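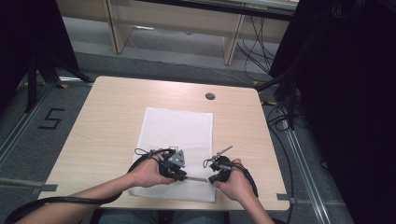 The table next to floor number 5, with the white cloth down and one of the sticks.

Progress report, tabletop room, Moriarty building
To: Fionnuala Ní Bhriain, Urnora
7/16/19

Hi Fionnuala,

You asked for something longer than my usual three-line email, so get a coffee. I've gone by the headings in the grant letter where I could and made up my own where I couldn't.

Where we are

The room is up and running! When you came by we had bare carpet, a stack of flat boxes from Ument and one very unhappy-looking extension cord. Now we have tables up, tables taped, floor numbers down, and people sitting and working through the Prolus task cards. We are into the second set of cards, which covers sticks and cloths. The first set (cups and lids) is finished except for a few repeats that Beatriz wants to do over with the shorter cups.

The schedule in the proposal had us starting set two a little earlier than we did. We lost time to the tables, and I'll get to that.

The tables

We went with the square ones in light wood. I know the budget line said "folding tables," and I did ask before switching, but I want it written down somewhere official. The folding ones had a seam right across the middle and anything thin laid over it rocked. Sticks were hopeless on them. The square tops are one flat surface and the pale color is easy on the eyes over a long afternoon.

Each top came with a round cable hole on one side. We don't use them, but Ument had these in stock and the version without the hole was a special order, so I took what was there. The dark gray covers sit in fine. Only once has something small gone down one, and it was my pen cap, with the cover off, so that's on me.

The tables moved. Not a lot, but when you lean your forearms on the front edge all day the whole thing creeps, and by late afternoon you're reaching farther than you were in the morning. We tried rubber pads under the feet first. They were useless on carpet, so please don't let anybody else on your list buy them. Beatriz's answer was gray tape over the corners, holding the table to the framework on the floor, and it works very nicely. It isn't pretty. I have been asked twice whether we're going to do something nicer, and my plan is to leave it until September and then see if clamps would fit. The tape gets replaced when a corner starts to lift. We go through a fair bit of it and I've moved a little money over from "sundries" to cover it.

The floor

Big black numbers, made out of tape, right on the carpet. I cut the first one myself and it looked like a ransom note, so Beatriz did the rest. The 5 is the best of them, in my opinion – those corners are hard to do with straight strips! We'd started with paper signs on the walls, but when you're sitting down with your eyes on the table you never look at the wall. The floor number you catch as you walk up.

The gray carpet stays. I got a price for hard flooring and then put the price in a drawer. The building went up in 1983 and I was told that pulling up carpet there tends to start a conversation about what's underneath, and we don't have the time or the money for that conversation. Carpet is quiet, too. A dropped stick makes no noise at all on it, so we lose a few, and they turn up again when the vacuum goes around.

The cloths

I had no idea I'd have this much to say about cloths. They're white, plain and rectangular. The card says to lay the cloth lengthwise, running away from the person, in the center of the table, with the near end coming almost to the front edge. Almost is the part everybody gets wrong. If it hangs over the front, it catches on your lap when you shift in the chair and the whole thing slides. If it's set too far back, people end up working on the bare wood in front of it. We rewrote that card three times and the last version is just one short sentence and a pencil drawing, and that's the one that finally stuck.

We bought 195 of them in one order, which got us the better price. Beatriz thought that was far too many. I thought it was a few too few. So far she's winning, but we've only had one full wash cycle, and a number of them came out of it with wavy edges. A wavy cloth won't lie flat however much you smooth it, so those went into the rag bin. The next wash will be cooler and they'll be dried flat over the rails in the back hall. I'll tell you how that goes.

Ironing: yes, we are ironing. I said we wouldn't and now we are. A crease down the middle makes a stick roll to one side, and then you've got a different task from the one on the card.

The sticks

Thin, light brown, nothing special. They're meant to be lifted, held level over the cloth, and set down on it in different directions according to the card. Level is the hard part. New people tend to raise one end first, and you get a sort of seesaw before the other hand catches up. After a few rounds most of them slow down and both hands come up together. Fionnuala, you had asked if the task was too simple to be worth a whole set of cards. I had the same worry in the spring, and I've changed my mind. Thin things on a flat surface are fussy! The cups were easier by a mile.

One thing I'd do differently is color. Light brown stick against pale beige wood is hard to pick out when it rolls off the cloth. On the white it's perfectly clear. I looked into getting darker ones, but the cards are printed and they say light brown, and I would like the sets to match from start to finish. If there's a third set we'll pick darker ones from the beginning.

Schedule and people

We're running 12 sessions per block, with a break between blocks long enough to swap the cloths and straighten everything up. Beatriz runs the mornings and I have the afternoons. The chairs are decent. We had one request for a cushion, and now there are cushions.

People have asked to wear what they like, and we're fine with that as long as sleeves are pushed up or short. Loose cuffs drag on the cloth. That is the whole dress code.

Money

After the tables, the cloths, the tape and the laundry, we have $2087 left in the materials line. I'd like to hold most of that for the third set. The flooring line hasn't been touched and I'd be glad to give it back or move it, whichever makes less paperwork on your side. Receipts are in the shared folder. One of the Ument ones is missing its second page and I have written to them for a copy.

What went wrong

The tables creeping, as above. Also, the first batch of cards had the wrong drawing on the back, so a morning's worth of set two had to be set aside. I caught it late. Beatriz was very kind about it and then put a checklist on the door.

We also haven't done the storage shelves. The cloths live in their delivery boxes under the window, and that's fine until you need the box on the bottom.

What's next

Finish set two. Redo the short cups. Shelves, for real this time. Then in September I'd like to walk you through the third set before we print anything, preferably in the room with a stick in your hand, so you can tell me if the wording makes sense to somebody who hasn't been staring at it for weeks.

I need two things from you: a yes or no on the flooring money, and whether the next report can be shorter than this one.

Oh, and Beatriz says to tell you the blue folder you left is in the front office.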